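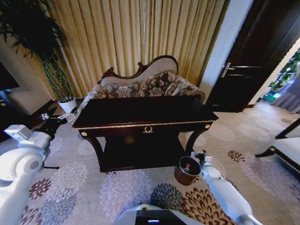

Living room, Urnley flat - February, morning into early afternoon

Carry set for Flolulel, second day. Got going at 8:30 with a coffee and big plans, and I'm happy to say most of the plans survived! The job in here is bucket work: the little round wooden bucket with the red-capped bottle in it, held in the right gripper and moved between the console table and the plant side of the room.

Kept 200 takes before lunch, which puts the whole Flolulel set at 1273. Threw out 29. Most of those were me being greedy on the teleop and swinging the right arm too early, so the bucket tipped past the angle we agreed on (my fault, I'd been looking at the bottle cap and not the rim). The other rejects were left arm drift. If I stop thinking about the left hand it sinks toward the carpet by the white pot, and then the policy learns that sinking is part of the job. Parked pose for the left needs to go in the start script.

The glossy tabletop is a pain, by the way. Depth over it is full of holes and the reflections move when the robot moves. I like having it in the set all the same - the Murkmont rooms were all matte and the model got spoiled. The flowery carpet gave me no trouble, even though I'd bet on it.

Tried four start positions for the base. The one square to the console is the easiest to drive and I caught myself using it too much, so next session I want more starts from the door side.

To do:
- tag the tipped takes separately, don't delete them yet
- re-check the wrist offset on the right, Szűcs build only
- same bucket, no bottle, one short batch
- charge both batteries tonight!!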